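モーソープ館だより　2018-11-14

天井と床の話、もう一度

前号で「内装の手直しは床の塗り直しでほぼ片が付く」と書いたところ、5人の方から返事をもらった。賛成は2人。残りは、天井を先にやれという人と、どちらもやめて家賃を据え置けという人だった。気持ちとしては最後の意見に近い。ただ、見積もりはもう届いてしまったので、読んだ感想を書いておく。
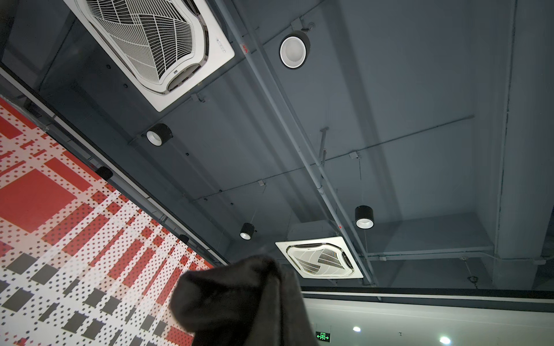
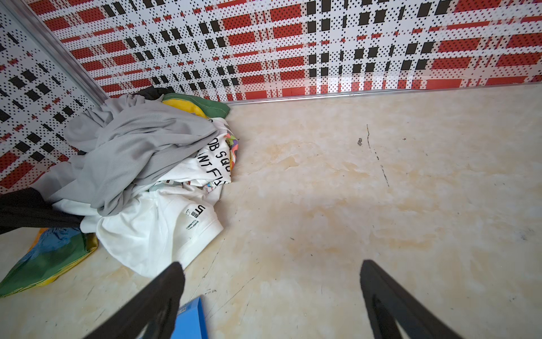
むき出しの天井は得なのか

入居の案内には「開放感のある天井」とある。濃い灰色に塗って梁も配管も見せる、近ごろどこへ行っても出会うあれである。見た目に文句はない。黒い筒形のダウンライトも天井の色に合っている。疑っているのは、案内の次の行にある「メンテナンスが容易」のほうだ。

板を張らなければ、配線も管も下から見える。どこを通っているか探さなくていいのは確かに楽だろう。しかし見えることと手が届くことは別の話で、脚立を立てる場所がなければ結局は業者を呼ぶ。そして梁の上や管の上には、ほこりをためる面がいくらでもある。ふつうの天井なら、そこは見なくて済んだ。昨年の共用部の清掃記録を見せてもらったが、「天井」という項目がそもそもなかった。容易かどうか以前に、やっていない。

エアコンは、渦を巻いたような形の吸込口がついた白い天井カセット型である。大きいほうと小さいほう、写っている2台のどちらについても、フィルター掃除を誰がやるのかが契約書からは読み取れなかった。管理を請け負うナセリ社に尋ねたら「通常の使用の範囲で入居者さまに」という答えだった。あの高さのものを外して洗うのが通常の使用なのか、重ねて尋ねたが、まだ返事がない。返事が来たら次号に載せる。

それから、見積もりには「照明器具の更新」が入っている。理由の欄は「経年のため」の五文字。具体的にどの灯具のどこが悪いのか書いていない。点くものを取り替える必要があるなら、その説明は工事する側の仕事だと思う。

小部屋の床について

赤と黒と白の格子柄を張った小部屋は、好き嫌いがはっきり分かれる。コンスエロ・ママニさんは「元気が出る」と言い、オルドジフ・ジーハさんは入るたびに細かい黒い点々で目がちらつくそうだ。隅の銀色の見切り材は、私にはそう悪くないものに見える。壁のことは趣味の問題なので、これ以上は書かない。

問題は床である。クリーム色の大理石模様に、黄色とも茶色ともつかない染みが広くまだらに出ている。黒っぽい筋や、ひびのような細い線も目につく。見積もりはこれを一括して「汚れ」と呼び、ヴュヴェックスという床用コーティングの2度塗りで「新品同様の輝き」になると請け合っている。

まず、染みが何なのか調べた形跡がない。表面に付いたものなのか、下から上がってきたものなのか、床材そのものが変色したのか。付いたものなら洗えば落ちるかもしれないし、下から来ているなら上に何を塗っても無駄になる。順番からすれば、塗る前に一か所でいいから洗ってみるべきだろう。見積書には洗浄の項目もあるが、金額の欄が「コーティングに含む」となっていて、どんな洗い方をするつもりなのかさっぱりわからない。

細い線も同じである。引っかき傷なのか割れなのかで話は変わる。塗膜の下に閉じ込めて光らせたら、かえって目立つのではないか。営業の方にそう言うと、「皆さま最初はそうおっしゃいます」とにこやかに返された。最初だけだったのかどうかを知りたいので、施工して1年以上たった現場を見せてほしいと頼んだ。案内できる場所を探すとのことだった。3月までに見つからなければ、ないものと考える。

シヴァプラサド・パニッカーさんからは、前の職場で似た染みに中性洗剤とやわらかいブラシを使い、半分くらいは薄くなったという話を聞いた。残り半分は何をしても動かなかったらしい。宣伝文よりもこういう中途半端な結果のほうが参考になる。床材が違えば当てにならない、とは本人の弁。試す場合は隅の目立たないところで、ごく少量で。研磨剤入りのものと、何でも削る式のスポンジはやめておいたほうがいい。

今のところの意見

天井の照明は、不具合の箇所を書面で出してもらうまで保留。フィルターの件はナセリ社の返事待ち。床は試し洗いを先にして、その結果を見てからコーティングの可否を決める。以上が筆者の案で、会として決まったことではない。

見積もりの写しは全部で11ページあり、入口の棚に置いてある。持ち帰らずその場で読んでほしい。6ページ目の面積の計算がどうも合わない気がするのだが、数字に強い方、一度見てもらえないだろうか。小部屋の分と廊下の分が重なっているように読める。

なお、前号で床材を「石」と書いたのは筆者の早合点だった。わかっているのは大理石模様だということまでで、材質は図面を取り寄せて確認中である。石でないなら、石用と銘打ったコーティングが見積もりに入っているのはどういうわけか、という質問も一緒に出してある。

（文・ヴラスタ・コラール）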